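Are we close to a machine that can tidy a room?
General Discussion > Home and Shop Automation

grindstone_pete
25 Dec 2021
I run a small cabinet and furniture shop and I keep getting asked by customers when they can buy something that picks up after their kids. My brother-in-law says five years. I say not in my working life. We have a CNC router and a bag lifter in the shop and both are great, but neither one can go fetch a clamp. What do people here think? I mean regular chores like putting things back on shelves, wiping down, loading a dishwasher, sweeping up offcuts and sorting the ones worth keeping.

mothball44
Vacuuming is done. I have had a Getitz for three winters and it does the floors well enough that I gave the upright away. It still eats phone cords. Everything above floor level is another story.

tallow_ridge
Depends what you call a chore. I work second shift at a plant that packs bathroom fittings and we have a Zendus arm that puts 3,000 pieces a shift into cartons. That is a chore by any definition. It was somebody's job and they hated it.

grindstone_pete
Right, but the cartons show up in the same spot every time. Move one over a hand's width and what happens?

tallow_ridge
It stops and the light goes yellow and I walk over. Happens maybe 7 times a night. Still beats packing by hand.

quillfeather
I do the grasping side of this for a living, so here is my two cents. Pick and place on a line is solved as long as you pay for the fixtures. Homes don't have fixtures. What people are working on now is recording a lot of ordinary handling done by hand, with the same kind of fingers the robot would have, and training from that. It gets past the problem of programming every single move.

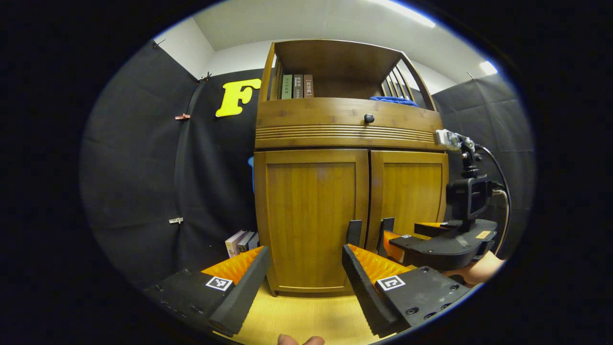 Furniture is where I would look if you want to know how far along things are, and Pete should like this part since he builds it. A drawer is harder than a carton because it has friction and it racks if you pull off center. With a single round knob in the middle of a wide curved drawer, like the one on that cabinet, you get one decent place to grab and you have to pull straight. Then you have the doors underneath, which swing, so the hand has to follow an arc. Then a few books standing up on the open shelf and a folded cloth next to them. Books you can squeeze from the sides. Cloth is the one that still gives everyone trouble, and folding it again after you pick it up is worse.

grindstone_pete
Nice cabinet. I like the slats at the end of the top shelf. A wide drawer on a single knob will rack on a person too if the runners are not waxed. I tell customers that and they ask for one knob anyway.

Dương
Disagree with quillfeather on the drawer. Opening a drawer has worked in labs for years. I have watched it work. The trouble is opening a drawer it has not met before, in a kitchen it has not met before, with a dish towel caught in it. Fingers are fine. Knowing what went wrong is what's missing.

quillfeather
I don't think we are that far apart. More hours of handling in more rooms should help with the towel. You think it won't?

Dương
I think it will help some. I don't think it gets you from nine tries out of ten to the level where I would leave it alone with my mother's dishes.

mothball44
Nine out of ten is better than my teenagers.

benchdog_lou
Coming at this from the shop side. We trialed a Bodance cart last January that was supposed to bring parts from the rack to the benches. The driving part was good. It never ran into anyone. But somebody had to load it and somebody had to unload it, so we had a very expensive hand truck. We sent it back after 40 days. I would take another look if it had an arm that could handle mixed stock – short pieces, long pieces, sheet goods. The salesman said that was coming. He did not say when.

tallow_ridge
Did you rearrange the rack for it? We had to redo our whole infeed before the Zendus earned its keep. The first month was awful.

benchdog_lou
No, and I was not going to. The rack is set up for the people who work there.

grindstone_pete
That is my point for houses too. Nobody is going to redo their living room so a machine can find the shelf.

mothball44
I moved two lamps and a rug for the Getitz. People will do more of that than you think if it saves them an hour.

quillfeather
Agree with mothball. Put loop pulls on the drawers and bins on the shelves and you make it a lot easier. Pete could sell that.

grindstone_pete
I could sell loop pulls tomorrow. Cutting a curved front to match one is extra. Still saying not in my working life, and I have maybe fifteen years left in me. What about the sweeping and sorting offcuts, does anyone have anything for that?

benchdog_lou
Sweeping, get a ride-on. Sorting, get an apprentice.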